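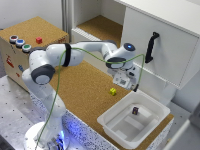
Laying and Maintaining a Cork Work Surface for Block and Bin Activities

Griltberg Learning Workshops
Facilities Guidance Sheet 2347
Issued November 24, 2019

Scope

This sheet applies to all benches at the Stomow and Utine sites where small colored blocks are handled, sorted, or placed in bins. It covers laying the cork, topping a button box with the same material, setting out the blocks and bin, and routine cleaning. It replaces the instructions issued in March. Electrical work inside the button box is covered by a separate sheet and should be carried out only by staff authorized to do so.

Cork has been adopted as the standard surface because it is quiet, does not reflect overhead light, and keeps a small block from sliding when it is set down. Its speckled tan color also gives reasonable contrast with red, yellow, and dark purple pieces. Sites that still use painted board may continue to do so until the board is due for replacement.

Materials

Cork sheet, 6 mm thick, in one piece if the bench allows
Water-based contact adhesive
Utility knife with new blades
Steel straightedge and pencil
Hand roller
Fine sanding block
Clean lint-free cloths
Matte water-based sealer (optional; see Finishing)

Cork ordered through Lamrani arrives rolled. Sheets from other suppliers may be used provided the grain is fine and the surface does not crumble when rubbed with a thumb. Do not use self-adhesive notice board cork, which lifts at the corners within a season.

Preparing the cork

Unroll the sheet in the room where it will be used and leave it flat, weighted at the corners, for 2 full days. Cork that is cut straight from the roll will shrink back and leave a gap at the edge of the bench. If the room is heated only during working hours, choose a spot away from the radiator.

Remove everything from the bench top. Scrape away old adhesive, wash the surface with warm water and a little dish soap, and allow it to dry completely. Fill any dents deeper than a fingernail and sand them level. Small dents that would be unnoticeable under a tablecloth will show through cork and can cause a block to rock.

Cutting and fixing

1. Lay the sheet on the bench with a small overhang on every side. Mark the outline on the underside in pencil.

2. Mark any openings needed for fixtures that pass through or stand on the bench top. Cut a paper template for round openings and test it in place before the cork is touched.

3. Cut with several light passes against the straightedge. A single heavy pass tears the edge. Change the blade as soon as it begins to drag.

4. Apply adhesive to both the bench and the underside of the cork, following the directions on the container. Open the windows.

5. Position one long edge first and lower the sheet gradually, smoothing from the center outward. Two people are recommended for this step.

6. Work over the entire surface with the hand roller, then trim the overhang flush.

7. Sand the cut edges lightly, holding the block at a slight downward angle.

Leave the bench unused overnight.

Topping the button box

The standard button box is wooden, with a cork top and three round push buttons along the front edge: red, blue, and green. The buttons run in a diagonal row. When a worn top is replaced, the new piece must be cut to match the existing holes exactly, and the safest method is to use the old cork as the template.

Unscrew the collars and lift the old top away in one piece if possible. Lay it face down on the underside of the new cork and trace every hole. Cut the holes slightly small and open them out with sandpaper wrapped around a dowel until each button body passes through without force. The metal collar will hide a slightly uneven edge, but it will not hide a hole that is too large.

Refit the buttons in their original order. Staff and visitors learn the order quickly, and a box with two colors exchanged leads to errors for weeks afterward. Any colored markings on the front face should be left in place; if they must be removed for cleaning, note their positions first.

Finishing

Sealing is optional. Unsealed cork has better grip and is preferred wherever the bench is kept dry. Where drinks or paint are likely to be present, apply two thin coats of matte sealer and allow each to dry fully. Gloss sealer should not be used on any bench.

Setting out the blocks and bin

Place the bin at the side of the cork, with its rim clear of the main working area. White plastic bins with sloped inner walls are suitable, as a block placed against the side settles toward the floor of the bin. Molded ridges in the floor are acceptable, although a small block may come to rest at an angle on them.

Blocks not in the bin should be placed well inside the edge of the cork. The top of the button box may be used as a second resting place for a single block, kept clear of the buttons so that it is not knocked when a button is pressed. Use blocks of clearly different colors. Dark purple and dark blue are easily confused in the late afternoon — sites with limited lighting should choose one or the other.

Cables crossing the bench should have enough slack to move freely and should not lie where blocks are set down.

Routine cleaning

Dust the cork with a dry cloth at the end of each day of use. Every 14 days, wipe it with a cloth wrung out in warm water and a few drops of mild soap, then wipe again with clean water. Do not flood the surface, and do not use bleach, solvent sprays, or scouring pads. Pencil marks can usually be lifted with a soft white eraser.

Wash the bin and the blocks separately in warm soapy water. Wooden blocks should be wiped, not soaked. Dry the ridges in the bin floor with a corner of the cloth, where water tends to collect.

Clean the button box with a barely damp cloth only, working around each collar with a cotton swab. Never spray liquid directly onto it.

Repairs

Small chips in the cork can be filled with a paste of cork dust and clear wood glue. Save the dust from edge sanding in a labeled jar for this purpose. Press the paste in slightly above the surface, leave it overnight, and sand level.

A lifted corner should be reglued and weighted the same day it is noticed. If more than one corner has lifted — or if the middle of the sheet sounds hollow when tapped — the sheet should be replaced. Requests for replacement cork are submitted on the standard supplies form, with the bench number and the dimensions of the old sheet.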